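Entryway shelf: keep it, paint it, or get rid of it before listing?
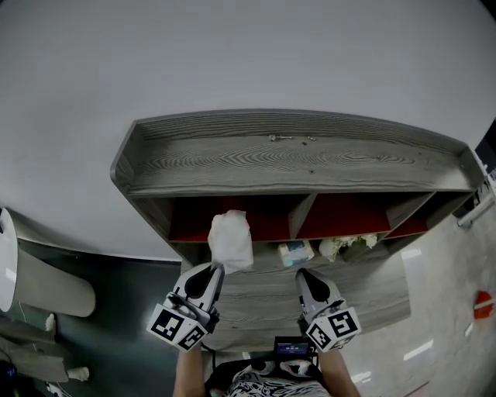
The shelf, gray wood grain with red backs in the cubbies.

jdolan_parnstead
Posted June 18, 2025

We're selling our place in Parnstead and the agent, Tamsin Doolan, wants the house ready for photos in 25 days. She gave us a list. Most of it I agree with: patch the nail holes, clean the gutters, take the dog bed out of the living room. The one thing my wife and I can't settle is the front entry.

The house is 1,461 square feet and there's no coat closet. You walk in and you're in the living room. The shelf has been where the shoes and mail go for years. Tamsin says people need to see open floor when they come in. My wife says if you take it out, buyers will notice there's no place to put anything. I don't care about the shelf itself. I care about not doing work that doesn't pay back.

Options are leave it, paint the red parts, or put it in the garage with everything else.

gronico
Garage. Buyers look at floor area. The first thing I did on both houses I sold was empty the entry, and both went under contract inside of a month. Don't overthink it.

washE
I'd keep it. With no closet, people start asking where the coats go the minute they step in. A low shelf with three cubbies answers that. Put two pairs of shoes in it and leave the rest empty.

I would do something about the red, though. Photos make strong colors look stronger, and it'll be the first thing anyone sees in the listing.

mrs_tillery
I like the red. Everything for sale in our area is gray on gray on gray and I can't tell one listing from the next. Leave it alone.

washE
You like it and you're not the one buying it. That's the problem with red.

mrs_tillery
Somebody is buying it. Plenty of people like a color.

kaz_h
If you do paint, don't just roll wall paint over it. A lot of these units have a slick finish and it will peel the first time a shoe hits it. Scuff it with fine sandpaper, wipe it down, one coat of bonding primer, then two thin coats. Let it sit overnight between coats. If the backs come off, take them off and paint them flat on the garage floor. You'll save yourself the taping.

Cheaper way: cut poster board to fit each cubby and hold it in with removable tape. Nobody is going to inspect it, and it takes fifteen minutes.

gronico
Poster board in a house for sale. Come on. If a corner curls during a showing it looks like you're hiding a hole in the wall.

kaz_h
Then use hardboard. Same idea. It costs a little more and it won't curl.

jdolan_parnstead
I hadn't thought of lining it. That might be the answer. To the person who messaged me, yes, it can be moved by two people, so it isn't staying with the house either way.

joscha_l
Make sure the listing says that. We bought a place where the seller had a bench in the entry, and we assumed it stayed. It didn't. It turned into a week of emails over something worth 82 dollars. Ours was finally settled in December, and I still think about it when I take my boots off.

On your question, I'd split it. Take the shelf out for the photos so the room looks bigger, then bring it back for showings so people have somewhere to set their things down.

mrs_tillery
That seems a little dishonest to me. The room in the pictures should be the room you walk into.

joscha_l
It's furniture. Every listing moves furniture.

washE
I'm with Tillery on this one. I've driven 4 towns over to see a house and found it half the size it looked. If they walk in and it feels tighter than the pictures, they're in a bad mood before they reach the kitchen.

Whatever you decide, clear off the top. Keys, change, clips, all that stuff lands there and you stop seeing it. Put one bowl or one plant on it and call it done.

jdolan_parnstead
Fair. The top of that thing collects everything we own.

Talked to my wife. We're going to line the cubbies with hardboard painted the wall color, keep it in the entry for both photos and showings, and let Tamsin have her way about the bookcase in the hall. If Tamsin hates it when she sees it, it goes in the garage.

gronico
It'll end up in the garage.

kaz_h
Measure each cubby on its own before you cut anything. They're not always the same width.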